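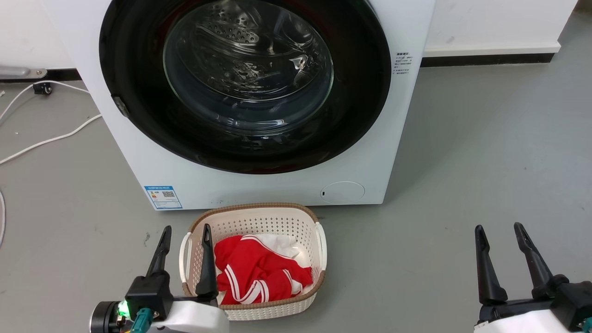

Front loader care: drum, seal, filter and sorting

Applies to most domestic front-loading machines. Where the handbook differs, follow the handbook.

Sorting

Empty the basket on to a clean surface before loading. Red garments go in a separate cold wash for the first few cycles, and striped red and white items count as red. White cotton stays out of that load altogether. A colour-catcher sheet reduces transfer but does not prevent it at 60 degrees or above.

Close zips, turn printed fabric inside out and check pockets. Coins and hair grips are the usual cause of a blocked pump.

Loading

Put items in singly. A cotton load should leave a hand's width clear at the top of the drum. Wool and synthetics need half the drum left free. One heavy item on its own (a bath mat, a dressing gown) will often stop the spin; add two towels to balance it.

Door seal

Pull back the fold of the rubber and wipe it with a damp cloth after the last wash of the day. Grit collects at the lowest point. For black spotting, lay a cloth soaked in diluted bleach along the fold, leave for 15 minutes, remove, then run a rinse cycle. Do not mix bleach with vinegar or any descaler.

Clean the door glass on the inner side at the same time. A ring of residue on the glass can cause a slow drip at the front. Leave the door ajar between washes.

Drum

Once a month, run the machine empty at 90 degrees with a scoop of washing soda in the drum. In hard water areas use citric acid on alternate months, at a lower temperature. The Dodach descaling powder I use comes in a plain tub and dissolves well. Sindo tablets are easier to store but leave some grit behind.

Pump filter

Usually behind a small cover low on the front panel. Switch off at the wall, put down a shallow tray and an old towel, and open the filter a quarter turn at a time. Rinse, check the cavity for threads, refit hand tight. Every three months is enough for most households.

Cable and floor

Keep the mains cable clear of the machine's feet and out of the walkway. Check the level front to back and side to side after any move.

Basket

A plastic basket with holes in the sides lets damp items air, but wet towels should still not sit in it overnight. Wash it in the bath with washing-up liquid.

Shares: 67

Comments (3)

Juro
Does the washing soda go in the drawer or the drum? Mine clogs the drawer.

Author
Drum. It cakes in the drawer.

Oh
Two towels in with the bath mat worked, it now spins properly.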